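Home » News » Packaging and Storage » Edgate to stop selling flat-packed archive boxes in mixed pallets

Edgate to stop selling flat-packed archive boxes in mixed pallets

18 July 2026

By the trade desk

Packaging supplier Edgate will stop selling mixed pallets of archive and moving boxes from September, and will move all of its storage cartons to single-size bundles. The change affects customers in every province the company ships to, along with walk-in buyers at its warehouse counter.

Under the current system, a customer can fill one pallet with any combination of letter, legal and banker-style boxes, provided the order comes to at least 108 units. The boxes are picked by hand, strapped together and wrapped. Edgate said the picking takes too long and that mixed loads are more likely to arrive with crushed corners, as the smaller cartons shift under the strapping.

The new bundles will hold boxes of one size only. A customer who needs three sizes will have to buy three bundles. Bundles can still travel on the same pallet, but each will be wrapped separately and labelled with its own product code.

Prices per box are not changing for now. Delivery charges will be worked out on the number of bundles and the postal code, which could make small mixed orders more expensive and large single-size orders a little cheaper. The company has said it will post a full rate table before the switch.

Edgate carries 74 lines of corrugated storage box, from small parts trays up to double-walled tea chests. Two of those lines are being dropped at the same time. One is the drop-front file box with the perforated panel, and the other is the oversized map carton. Remaining stock of both will be sold at the counter until it is gone, and neither will be reordered.

The company's own-brand line, sold under the Cuvance name, is staying. It includes the one-piece archive box with the fold-over lid and the heavier version with reinforced hand holes. Both will be offered in bundles, and both keep their existing product codes so that standing orders do not need to be rewritten.

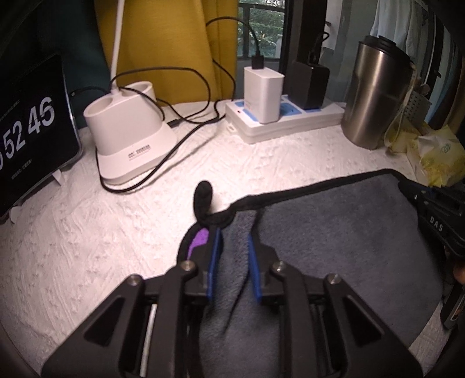
Reading time: 6 minutes

Law offices, accounting practices and school boards are among the heaviest users of mixed pallets. Many of them order once a year, after the end of a filing period, and ask for mostly letter-size boxes with a layer or two of something larger for binders and rolled drawings. Those buyers will now have to decide whether to hold more of the odd sizes in stock or find them elsewhere.

Storage space is likely to be the main difficulty. A full bundle of flat-packed legal boxes takes up less floor than the made-up cartons would, but it still has to be kept dry and off the ground. Corrugated board takes up moisture from concrete floors, and a box that has been stored damp will bow at the base once it is filled with paper. Edgate's product sheets tell buyers to keep unopened bundles flat and to leave the outer wrap on until the boxes are needed.

Records storage firm Ní Mhurchú, which buys archive boxes from several suppliers and resells part of what it buys to its own clients, said it will begin splitting bundles for customers who want fewer boxes. The firm will sell letter and legal sizes in part-bundles, collected from its depot or sent out with scheduled file pickups. It has not set a minimum order. Clients with files already in the firm's racks will be able to add empty boxes to a retrieval request at no extra delivery charge.

The firm said its racking is built around one outside box dimension, and that clients who switch to another maker's carton should check the measurements first. A box that is even slightly taller than the standard one will not stack two high on its shelves. Cartons that do not fit are repacked on arrival, and the client is billed for the labour and the new box.

Online retailer Otodia said it has no plans to change how it sells boxes. Its site will keep the build-your-own pallet page, which lets buyers choose quantities of each size and see the shipping cost before paying. Otodia does not stock drop-front boxes, and it does not offer counter sales. Lead times on mixed pallets are longer than on its ready-made packs, and the site warns that orders placed late in the month may go out in the following one.

Buyers comparing the suppliers should look at the board grade as well as the size. Single-wall board is enough for most letter files that will be shelved and left alone. Files that will be moved between sites, or stacked without racking, are better off in double-wall or in a one-piece box with folded, doubled ends. Grade is normally printed on the base flap or listed under the specifications. Where a listing gives only one set of measurements, it is worth asking whether they are inside or outside dimensions, as the two can differ enough to stop a lever arch binder from standing upright.

Handles are another point of difference. Punched hand holes are cheaper, but they let in dust and light. Some archives will not accept them for permanent records. Plastic grips cost more and have to be removed before the box can go in the recycling. The Cuvance boxes use a folded cardboard flap that closes the hole when nobody is lifting the box.

Edgate said customers with mixed-pallet orders already in the system will receive them as placed, including any orders booked for delivery after the change. Quotes that have been issued but not accepted will be honoured until their expiry date. After that they will have to be requoted as bundles. Anyone holding account credit can use it against the new bundles or against any other product in the catalogue.

Returns are also being tightened. Unopened bundles can be sent back within the usual return period, at the buyer's cost. Opened bundles will not be accepted unless the boxes are faulty. Under the mixed-pallet system, customers could return loose boxes as long as they were clean and had not been folded up. The company said loose returns could not be resold once bundles became the only unit of sale.

Custom printing will continue. Orders for boxes with a company logo or a printed contents panel have always been made in one size per run, so they are not affected by the change. Artwork already on file will be kept. Reorders of printed boxes go through the same form as before, and proofs are sent by e-mail for approval before the run is booked.

The warehouse counter will go on selling single boxes to the public, made up or flat, in the four most common sizes. Counter prices are higher than bundle prices and do not count toward account discounts. Tape, labels and document wallets are sold there as well, and there is no minimum purchase.

A spokesperson for Edgate said the online order form will be updated on the first day of September. Until then, the mixed-pallet option will stay in its usual place under the storage menu. Account customers will get a notice by e-mail with a list of their most ordered items and the matching bundle codes. Those who order by phone can ask for the list to be mailed.

The product codes for existing single-size packs are not changing. Purchase orders that quote a mixed-pallet code after the switch will be held and the buyer contacted.

Filed under: Archive Boxes, Corrugated, Suppliers, Shipping

Previous: Paper tape prices steady through the second quarter
Next: Ní Mhurchú adds evening file retrieval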